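OPEN DAY

by the night desk

Friday, and the line for the Muswood building went down the ramp and past the bike racks. I had my badge on upside down. My brother's kid had my sleeve.

"Is it the one that walks," he said.

"I don't think so."

"Is it the one that talks."

"It's gloves," I said. I'd read the flyer. Gloves, sorting, hall 6, every 20 minutes. He looked at me like I had sold his dog.

We went in anyway. Free coffee. A woman in a Pirketti shirt was handing out stickers and saying keep left keep left, and everyone kept right, toward the big arm from Grellberg that pours juice. It was down. A sheet over it, a note taped to the sheet. Groans. So the whole crowd turned around and came with us to the gloves, which is how I ended up in front with a kid on my shoulders and an elbow in my kidney.

I should say I used to work here. Not this hall, the one behind, back when it was Sotiropoulos and we packed winter stuff by hand. Mittens, gloves, hats, the scratchy kind. Nine years. Badge 371. I could pair gloves in the dark and in December I more or less did. Left, right, flip, tuck, box. You stop seeing them. Then Sotiropoulos got sold and I went to nights at the hospital, and my hands still did it in bed sometimes, flip tuck flip tuck, my wife would grab them.

I hadn't told the kid any of that. He thinks I was born at the hospital desk.

A bell. The talking stopped, mostly. The guide said what you're about to see is teaching, a person does the job with the grippers on and the machine learns it from the person. Somebody behind me said so where's the robot. The guide said that's next year. Somebody laughed. 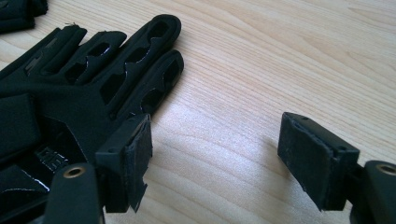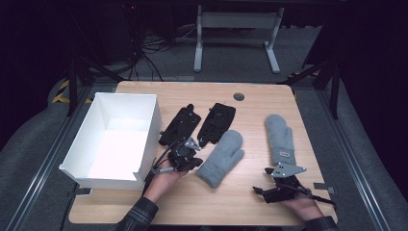

THE SECOND BELL

They did it slow. I wanted to yell. You don't come at a glove from the fingers, you come at it from the cuff, it's heavier there, it'll hang straight for you. Anybody knows that. Anybody from the old hall.

"Why's he so slow," the kid said into my hair.

"He's got those things on his hands."

"You'd be faster."

I don't know why he said it. He couldn't of known. I said yeah, I would, and it came out loud, and the guide heard. She had a headset and a tired nice face. She came over to the rope.

"You want to try? We let 2 people per show. Most pick the kids."

Pick the kid, I thought. The kid was already climbing down me like a ladder and pushing at the backs of my knees.

So. They strapped me in. Heavier than they look, and they pull at the wrist. You squeeze and the black fingers close, a little after you do, or it felt like after. First glove I got by the thumb and lost. Second time the same. Over my shoulder a man said my phone could do that.

Then I quit looking at it. Looked at the kid instead, hanging on the rope with a sticker on his forehead. And my hands went, cuff, lift, turn. Left. Right. I heard the fabric drag on the table and then I didnt. Box. Mittens the same, thumbs in.

"Huh," the guide said. She was looking at a screen I couldn't see. "Could you do that again? Exactly that?"

"Which part."

"All of it."

I did it again. I did it till the next bell and past it – there was a line behind me by then and they weren't happy. The kid was telling a stranger that's my uncle, that's my uncle.

When they took the straps off she asked where I learned.

"Here," I said. "Through that wall."

She looked at the wall. She wrote something down. Then she asked was I free in April, and what was my number, and for a second the only one I could think of was the badge.

"371," I said. "No. Wait. Hang on."

More short fiction
The Ice Machine on Four
Parking Validation
What the Scale Said
My Sister's Canoe
Lost and Found, Lower Level

Back to top | Contact the editors | Copyright remains with the authors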